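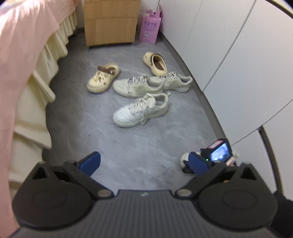
Re: [hand-teach] shoe tidying, how messy do you start?

> We're doing shoe pairing with the Wardale arm by remote control and
> it's slow going. Do you folks with hand grippers scatter the shoes
> fresh every time? And do clogs count as shoes?

Clogs count! They're my favorite, too, because you can hook one finger pad inside the opening and the whole thing comes right up. Sneakers are fussier. I grab at the heel and keep the laces out of the gap, or the pads close on a loop and I have to throw that take away.

And yes, I scatter fresh every time, with at least one shoe on its side (the Masex model only ever learned upright ones and it shows). We're at 1,703 takes now, up to 7 seconds each if I don't dawdle.

Does your remote setup let you feel the squeeze at all? I tried the Gusness one in May and kept crushing toes.

Szabó flat, bedroom crew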